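About Us

Hi, and thanks for clicking through! I started Seltitz because I kept having the same conversation with friends: can a robot do my dishes yet? I didn't have a good answer, so I rented a unit out in Udthorpe, bought a lot of groceries and started finding out. We opened up properly that July and we've been at it ever since.

What we do is pretty simple to explain. Companies that build robots, and shops that are thinking of buying one, come to us and ask whether a machine can handle a certain chore. We set the chore up with normal stuff from a normal store, run it over and over, and write down what went right and what went wrong. Folding towels, clearing a table, putting fruit on a plate, restocking a low shelf (harder than it sounds). We call our chore list Seketti, and it has 299 jobs on it so far. 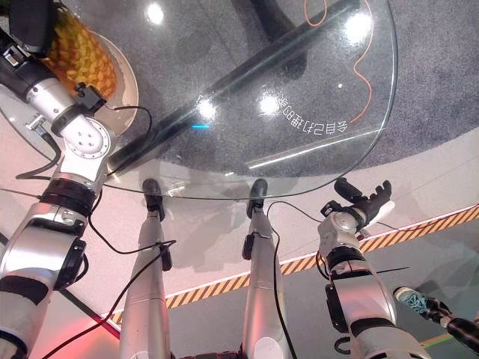 I get asked a lot why we bother with kitchen things when the money is in warehouses. Well, boxes are easy! A box has flat sides and it stays put. Food is lumpy, it rolls, it leaks if you squeeze it, and no two pieces are the same shape. If a hand can deal with that, I'm a lot less worried about it packing orders at the back of a shop.

So, can they do chores yet? My answer is some of them, slowly, with a person close by. Picking up one thing and setting it down somewhere else is getting pretty good. Anything with two hands working together is still a headache, and so is glass, because the sensors we've tried get confused by see-through surfaces and shiny spots. I wouldn't leave one alone with my good bowls. 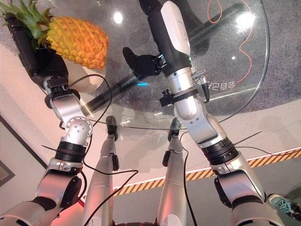
Our longest job was for Shimada, who wanted one simple pick-and-place chore tried 1000 times. We got 867 clean runs out of it. I was thrilled and they were a bit grumpy, and I could see both sides (you'd fire a dishwasher who dropped that many plates). We went through every miss with them, and most came down to the grip closing a hair too early.

We don't build robots and we don't sell them, so we've got no reason to make one look better than it is. If you have a chore that's driving you nuts at home or on the shop floor, send it over. The odd ones are my favorites, and I read all the mail myself.

Page last updated 09/02/2018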